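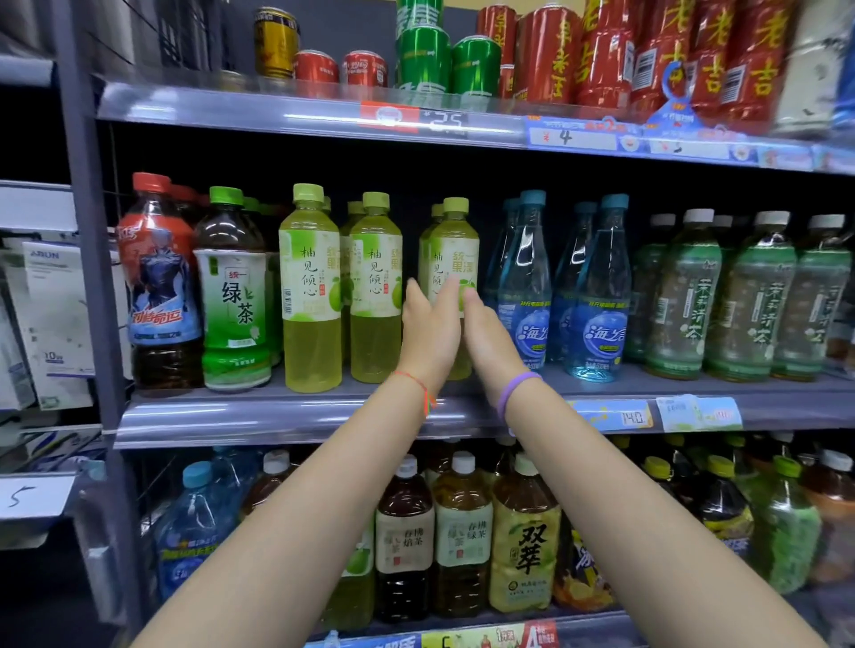

Straightening the middle shelf of the drink rack, one hand on a pomelo tea.

38 shares · 3 comments

How to Run a Shelf-Stocking Demo at Your Robotics Open Day

When we started planning our March open day at Lundgate, I wanted visitors to go home understanding what our robot, Tukik, spends its days learning. Drink shelves are a lovely subject for this, because everybody who walks in has bought a bottle of tea at some point and has opinions on how a shelf ought to look! So here is how we set ours up, with the bits I would change, in case you are putting on something similar.

Start with a person. Before Tukik moves at all, have somebody do the job by hand, slowly, facing the shelf the way a shopper would. Treasa Lynch did ours, and I asked her to talk while she worked: which bottle she was going for, where her fingers would land, when she was ready to let go. People lean in for this part, so leave room for them to lean (we didn't, the first time, and had to shuffle the whole crowd back).

Choose your bottles with some care. You want a few that match exactly, standing close together, and then neighbors in other colors. Pale green next to clear blue is a nice easy contrast for the back row of your audience. Clear bottles are harder for Tukik than dark ones, and I'd put at least a couple in, even if it makes you nervous. Keep the labels facing front to begin with. You can turn one around later and ask the kids to spot it.

Leave the price tags on. I had thought of stripping them off to make things tidier, but Eamon Ó Súilleabháin talked me out of it, and he was right – a real shelf has tags and rails and dangly promotional bits, and a robot that has only met a bare shelf will have a rough first day at work.

Now bring in the robot. Set the arm to its slowest speed, put your tape line 3 feet back from the rack, and keep one person on the stop button who has no other job at all. Ask for one bottle, let it finish, and wait a moment before the next. We allowed 36 minutes for the whole session and used every one of them, mostly on questions.

If a bottle tips over, leave the arm stopped until a person has stood it up again and stepped back behind the tape. Then run the same reach over. Visitors enjoy the second try at least as much as the first, and it gives you a chance to explain what changed.

For the last stretch, let a few visitors straighten a shelf themselves on a second rack, well away from the arm. Gobnait Ó Ceallaigh ran that table and had a line the entire afternoon. Put the heavy bottles on the bottom, please, and have a towel handy.

Doors open again at 2 p.m. for the next one, and Treasa is bringing more tea.

431 views · Share this page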